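4.2 Recipe collections and the mid-century home cook
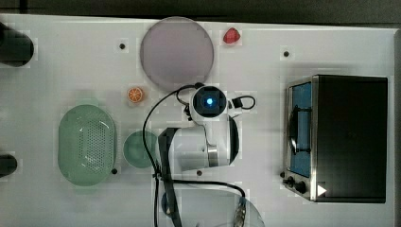

The second group of sources consists of cookbooks printed for home use between the end of wartime rationing and the early seventies. Earlier work on the period has leaned on a small number of well-known titles, most of them written by trained cooks who had lived abroad. Those books sold well and were reviewed in the national press, but they tell us little about what the owners of the books cooked. For that reason we turned to the Pendthorpe collection, which holds printed cookbooks together with whatever their owners left in them: clippings, shopping lists, letters and notes in the margins.

The collection was put together over three decades by Eckhard Reuter, a bookseller who bought household libraries at estate sales and kept each one intact. It now contains 735 volumes from 30 households. Reuter recorded the town and the sale date for each purchase but left out family names, so the households are known only by shelf number. Fallahi's handlist, which we follow here, keeps Reuter's order and adds a line on the condition of each book.

We read every volume for handwritten marks next to a recipe. A mark was counted once per recipe, whatever its length, so that a single check and a full paragraph of comment have the same weight in the totals. This gave 2,779 marked recipes. We then set aside marks that could not be tied to cooking, such as telephone numbers, children's drawings and sums, which left 2,276 for the analysis. Marks on endpapers and on loose sheets were transcribed but not counted.

Three kinds of marks come up again and again. The first is the plain verdict: "good," "too sweet," "not again." The second is the change of quantity, most often a halving of butter or cream, or a doubling of the whole recipe. The third is the substitution, where the cook crosses out one ingredient and writes in another. Substitutions are the most useful to us, as they show where a printed recipe met the limits of a local store. Shallots become onions in nearly every household. Wine is replaced by stock, by vinegar and water, and in one Pritdale copy by apple juice. Leeks are often struck out with nothing put in their place.

Tsao has argued that changes of this sort show resistance to foreign cooking among provincial readers. Our material does not bear this out very well. The households that made the most substitutions were also the ones that marked the most recipes in French and Italian chapters, and their verdicts are mostly favorable. A cook who writes "used margarine, fine" beside a sauce and returns to it with a second note in different ink was hardly turning the recipe away. We read these notes as signs of regular use. Tsao's sample was drawn from letters to newspaper food editors, and people who write to an editor may be more inclined to complain.

The dating of the marks is less certain. Few cooks wrote a year beside a recipe, and those who did tended to do so for holidays and birthdays. Where a clipping is pasted on the page we have used its date as a rough guide, following the method set out by Pan and Poon for domestic manuscripts. Ink color was of little help. Ballpoint appears throughout, and several owners seem to have kept a pencil with the book. We have therefore avoided any claim about change from year to year within a single household and compare only the older and newer printings.

A further difficulty is that some books passed through more than one pair of hands. In household 14 a mother and a daughter both wrote in the same copy of a general cookbook, and they disagree. The mother's note beside the beef stew reads "three hours." Under it, in the daughter's rounder hand, is "two is plenty if cut small." Where two hands could be told apart, we recorded them separately but still counted the recipe once. Fallahi checked a share of these cases without seeing our first readings and differed from us mainly on very short marks, where a single word gives little to go on.

Price notes form a small group of their own. They are found mainly in the meat chapters, with the cost of a cut written beside the recipe title and sometimes the name of the butcher. The Didurberg households have more of these than any other town in the collection, and two of them copied out prices on the inside cover as well. Fang's account of market shopping in the same district describes a weekly trip, usually in the morning, with the menu planned after the meat had been bought. The notes are in keeping with that account, though they cannot confirm it.

Section 4.3 takes up the loose papers, beginning with the menus. These were written for guests and give the order of dishes, so they can be set against the marked recipes in the same household's books.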